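The green sheet, and other things I can't seem to part with

18/11/2024

I've been meaning to write about the spare room for months, and every time I sat down to do it I'd look at the spare room and go and put the kettle on instead. But the weather has warmed up, my sister is coming down from Gondcombe before Christmas, and she has made it fairly plain that she won't be sleeping on the couch again. (Her neck has never forgiven me for last time. Neither has she.)

So I've begun. I'm not finished, I should say that up front, so if you came hoping for a lovely before and after you'll have to come back another day. What I have is a start, and a few thoughts about linen.

The linen is really what set me off. When we moved here from Metbridge I packed the cupboard in one afternoon, very tired, and I don't think I made one sensible decision. I kept everything. Fitted sheets for a bed we'd already sold, pillowcases with no partners, a tablecloth I've never liked that came from Mum's side and so can't be given away while certain people are living. It all went into cartons, the cartons went into the spare room, and there they sat through July and well into spring, with me shutting the door on them whenever anyone came over.

My neighbour Rostam Ebrahimi was the one who gave me the push. He moved his father out of a three-bedroom house last year and he's very calm about it all now, in the way of a person who has carried a wardrobe down two flights of stairs. His advice was to clear one big flat surface before touching a single box, throw a sheet over it, and work from there. Something plain, he said, so you can see what you've got.

I used the old green one. It's a soft, pale sort of green, a bit towards olive, and I bought it at Bistis the year the shop closed down, when they had everything out on trestles at the front and you had to use your elbows. I've had it so long that it has been a bed sheet, a picnic rug, a drop cloth and, for one school concert, a hillside. I didn't iron it. I've read the blogs where people iron a sheet before sorting on it and I wish them well, but mine went on with every crease it came out of the cupboard with, and I gave it a bit of a tug and called it done.

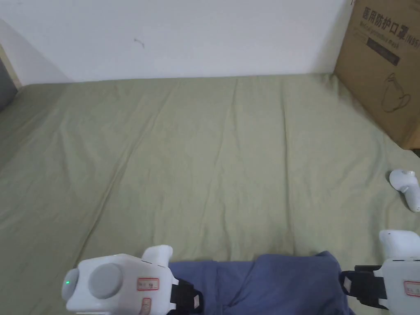

There's something very cheering about a clear stretch of cloth when the rest of the house is in a state. I stood there with my tea for far longer than I needed to, just enjoying it. Then of course I started noticing the wall. I'd forgotten how bare it is in that room, and once I'd seen the little grey scuff I couldn't stop seeing it. I've had a go at that sort of mark before with bicarb and a damp cloth, and sometimes it lifts and sometimes you end up with a shiny patch that's worse than what you started with. I think I'll leave it until we paint. We're always about to paint.

Anyway, to the sorting. My plan is to do one carton at a time and not open the next until the first is flat and out in the recycling. I know myself. If I open two I'll open all of them, and then I'll be sitting on the floor at ten at night reading old birthday cards. Each thing comes out, gets a shake, and goes down on the green sheet until I've decided about it. Keepers go to the cupboard in the hall. The worn-out towels I'm saving for Leandro Escobar, who fosters dogs out past Saavedra and can never have enough of them — if you have old towels, do ask around, there's nearly always someone like Leandro nearby who'd be thrilled.

The undecided pile is the trouble. I already have a quilt cover I'm being silly about, and a set of napkins, and a baby blanket that I'm not even going to discuss.

I'm trying to be kind to myself over it. It's roughly 58 steps from the spare room to the bins and back (I counted one wet morning when I should have been working), and I'd like to make a good many of those trips before my sister arrives. The bed needs a new slat too, and I have to find out where I put the good doona, which I'm fairly sure is in the very last carton, under the tablecloth.

If anyone has a reliable way of folding a fitted sheet, please leave it in the comments. I've watched the videos. I get as far as tucking the second corner into the first and then it all goes to pieces, and I roll it up in a ball and shove it at the back like my mother did.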